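Maxine Cartwright
March

Okay, a thread on what I've been up to all month: collecting demos so a robot can learn to take old PCs apart. I'm having so much fun with it. 1/

The project is called Resten and the target is 300 good demos by the time we train again. We have 200 banked. Each one is a person steering the arm through a single step, start to finish, with a text label on top. 2/

38 replies 112 likes
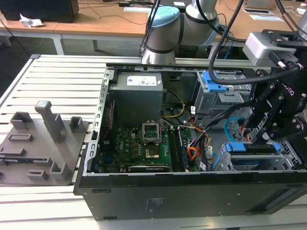

Labels eat more of my day than the driving does! We began with "remove part" for everything and the model learned mush. Now every step gets its own name, so a tower like this one has separate labels for the RAM, the processor (the bracket's up on this one, gold chip showing) and the hard drive under its blue latches. Much better already. 3/

Pitkänen on our team pushed for keeping the fumbles too - the slips where you miss, back off and try again. I was skeptical. Then we added 80 of them and the policy started recovering from its own misses. I may have yelled. 4/

9 replies 64 likes

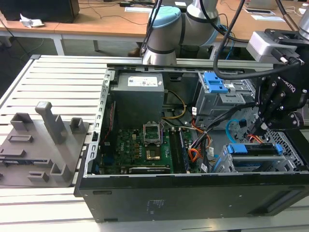 My current obsession is variety. If every demo begins from the same pose, the model memorizes the pose. So we change the start each time, and we change the cables too, which is the part I love. Look at that orange, black and red bunch by the motherboard. Wires never sit the same way twice, and a policy that has only seen tidy ones falls apart fast. 5/

Next up: 2 operators trading off, so it doesn't just learn my habits (I creep in way too slowly, Gulla teases me for it). Will post how the next training run goes - ask me anything about labeling in the meantime! 6/

21 replies 97 likes 14 shares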